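Search this dataset Go

# Salmont Desktop Teardown and Rebuild Set

Welcome, and thank you for taking a look! Salmont is a collection of teleoperated demonstrations in which a robot arm works inside an ordinary desktop computer. We put it together at Fakivdale for people training policies on fiddly, close-quarters handling, and we hope it saves you a few of the long evenings it cost us (there were plenty, mostly in December).

## What you get

There are 1726 episodes, each with joint positions, gripper state, a wrist view and a fixed view of the table. Of those, 700 are memory tasks and 500 are processor tasks. The rest are a mixed bag of cables, cards and latches, so please read the task field before you train on everything at once. 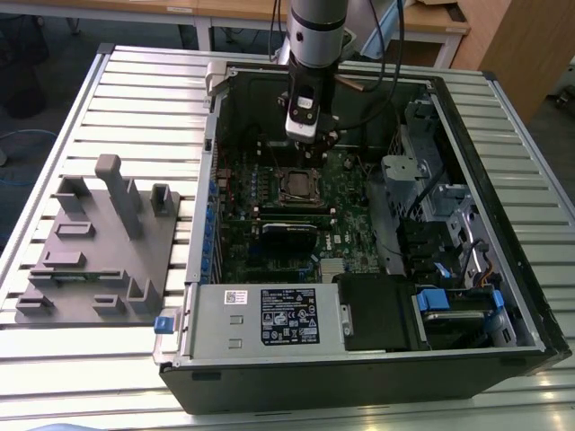
*Fixed view: the gripper over the CPU socket, with the fixture plate on the table to the left of the case.*

## How we recorded

The tower lies on its side with the panel off, and the printed plate stays next to it to hold small parts. Britt-Marie Rønning drove most of the processor episodes and Hayley Bunting most of the memory ones, and you can tell them apart once you've watched a few dozen, because Hayley likes to pause over the board before she commits to anything. We left those pauses in. If they bother your model, the script `trim_idle.py` will shorten them for you.

Each episode starts from a slightly different arm pose. Failed tries are kept and marked `success: false`, and they can run up to 17 minutes when somebody was feeling stubborn.

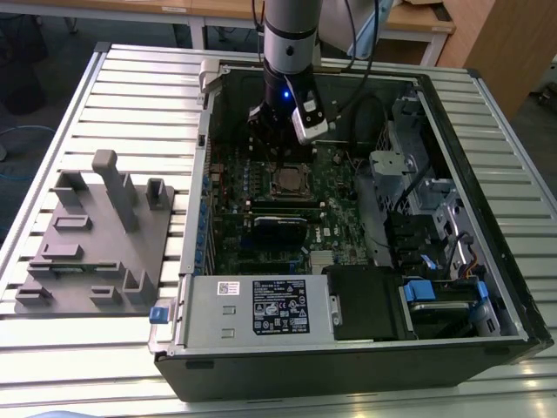
Lighting is the other thing to watch. The slats of the table are shiny and throw bright streaks at certain hours, so we'd suggest some brightness changes during training. The Stuvadier loader does this by default; the older Mbeki one doesn't, and you'll need to switch it on yourself.

## Known troubles

A few early episodes have the wrist view lagging behind the joint data. They're listed in `late_wrist.txt`. If you find more, do write to Hayley with the episode number and she'll add them to the list.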